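Home | Stories | How Things Work | Puzzles | For Grown-Ups

July 26, 2025
By the Hiretska Young Readers desk
Reading time: 4 minutes

Why Robots Have So Many Rules

You have rules. No running by the pool, no peanut butter on the cat. Robots have rules too, and theirs are longer. One rule book for the robot arms in the Comel workshop in Wernden is 28 pages, and it doesn't have a single joke in it. We checked.

Robots need rules for a simple reason. A robot arm is strong, quick, and not very bright. It will do what it was told to do, even if what it was told to do is silly. If your elbow is in the way, the arm doesn't think, "Oh dear, an elbow." It has to be built and set up so that it slows down or stops.

So the first rule is about space. Before an arm starts work, people mark out how far it can reach. At Comel there is yellow tape on the floor, 40 inches past the farthest spot the arm can get to. When the arm is moving, you stay behind the tape. This goes for visitors, for the boss, and for anyone who has dropped a sandwich on the wrong side.

The second rule is about stopping. Every arm has a big red button close by, and everyone in the room has to know where it is. Pushing it is never rude. The workshop tests its buttons every March and again whenever an arm gets moved to a new table.

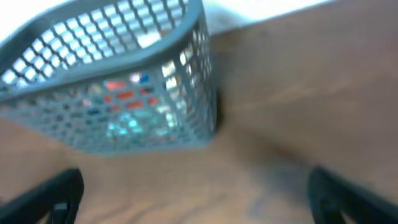 Then there are the rules about the table itself, which sound a lot like the rules for your bedroom. Only the things needed for the job should be out. Cups, phones, and half a cookie have to live somewhere else. A gripper needs room to open its fingers and come down without bumping anything, and a clear stretch of brown wood like the one between these two black fingers gives it that. The gray basket full of holes is trickier. You can make out bits of red and blue through the mesh, but you'd have a hard time saying what they are, and a robot's camera can have the same trouble. So the rule for baskets is to look in from the top before reaching in.

Speed has a rule as well. A new job is always tried slowly first. On Comel's arms, 100 means full speed, and a new job may not go above 40 until a person has watched it from start to finish. Watching a slow robot is about as exciting as watching soup. People do it anyway, with a hand near the red button.

The last rule is called the Boutros check, after the checklist it comes from. When something goes wrong, you write it down, even if it was small and even if it was your fault. The robot won't tell on you, but it won't remember to be careful next time, either. That part is your job.

Words to know
Gripper: the part of a robot that grabs things.
Reach: how far an arm can stretch.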